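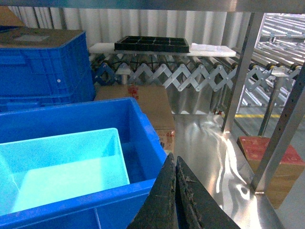 4.2 Equipment and Budget Planning

The costs reported in this section cover one picking cell at the Salham site. We kept the conveyors, the steel table and the crates already in use, so the budget went to the arm, the gripper, a wrist camera and spare parts. Istley quoted for the arm and mount together. Morgan quoted for finger pads only, at 4 dollars each in lots of 50.

Pads are the item most often left out of a first budget. The pads in Figure 3 are scuffed and scratched, and the right one is frayed along its inner edge. We set a replacement limit of 873 picks per pair, taken from the earlier bench trials, and ordered spares on that basis.
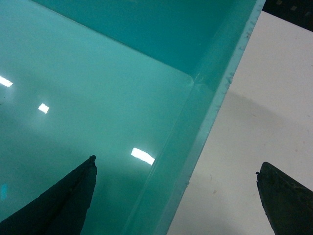

Figure 3. Gripper fingers near the blue crates (top) and over a teal bin and white tabletop (bottom).

Bins were priced separately. Smooth plastic floors reflect the ceiling lights, and Avlow offered a matte bin at a higher unit price. We compared that with the cost of moving the lights and chose to delay both purchases until the second phase. The planning sheet therefore lists lighting as an open item with no amount against it. Installation was fixed at 80 hours of labor, including guarding and floor marking, and training was charged to the site's operating budget.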